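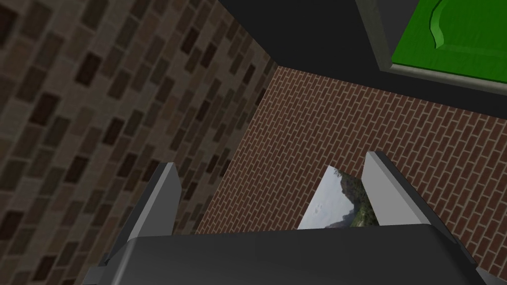 On my first morning in the practice room at Gornside Prints, Oluwatosin Edet handed me the headset and told me to go anywhere I liked, so naturally I drove the gripper straight at a wall. It was wonderful! I had spent 15 years picking framed views off the racks at our Heywood warehouse, and now I was learning the same job all over again inside a simulator, with two gray fingers where my gloves used to be. The practice room had brick walls, dark brown on one side and a warm red on the other, and I got to know that corner better than my own kitchen. And there, standing up between the fingers, was a mountain. Green trees up the slope, white cloud over it. I must have packed 2,000 of those landscapes by hand and I had never once stopped to look at one.

"You're squeezing," said Oluwatosin.

"I'm not even touching it."

"You're squeezing with your shoulders. Breathe out."

I breathed out. The palm turned a little and the mountain turned with it, and I laughed so loud that Peltberg's driver put his head around the door.

The real arms were due on 21st September, one for each aisle, and people had been chewing on that all through August. My cousin took the transfer to Groreck and still calls me on his break to ask who's left. I tell him the truth. Two of us are on the arms, the night shift is gone, and my back has quit waking me up — I hadn't known how much of my temper was my back.

"Again," said Oluwatosin. "Order 764. Slower this time."

So I went again, slower. I tipped the wrist the way I used to tip my own, a little habit for keeping corners off the rack, and she leaned in to the monitor.

"What was that?"

"What was what?"

"With the wrist. Do it again, I want to save that."

I did it again, and then once more because she asked so nicely, and she typed my name in the box next to it.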